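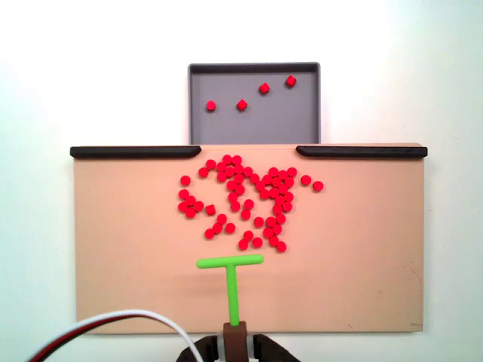
ok so the Drodlow youth hockey thing. been reading the police report on my lunch break and I have to type this out somewhere

15 March 2019, under-12s, Drodlow rink. Plovero vs Fiore. regular season game, nothing on the line, both teams already out of the playoffs

second period a Plovero dad starts yelling at the guy running the scoreboard. says the clock is slow. scoreboard guy ignores him

dad walks down to the box. scoreboard guy looks up. and they KNOW each other

turns out scoreboard guy bought a snowmobile off him back in February. paid cash. it died after 4 miles. he'd been calling ever since, no answer

so now it's "where's my money" / "fix your clock" / "where's my MONEY" over a live microphone. whole building gets it. kids just standing there on the ice leaning on their sticks

then the dad grabs the mic and throws it. hits the penalty box glass. scoreboard guy comes over the table at him

report says punches were "exchanged." a grandmother two rows up told the local paper it was mostly hugging and falling down. both can be true

one of them (report has the name blacked out) lost a tooth. the Zamboni driver found it. I'm not kidding, it's on page two

refs sent both teams to the locker rooms and the game got called with 15 minutes left. went in the books as a tie. Fiore was up by two!! they're appealing, as they should

both guys cited for disorderly conduct. $300 fine each plus $508 to the rink for the mic and a panel of glass. rink wants them banned thru next season, league hasnt decided

somebody asked about the snowmobile. it was a Darkunus, older one. that's all I've got, the report doesn't care about the snowmobile nearly as much as I do

also no, no kids got hurt. couple of the little ones cried. one coach bought pizza for both teams after and they all ate together in the lobby while the cops took statements ten feet away

my cousin's kid plays for Fiore and his whole review of the night was "we got pepperoni"

league meeting is next week, open to parents. will post if they rule on the tie. the adults I could take or leave but those kids earned that win

edit: people saying the clock WAS slow. great. add it to the apeal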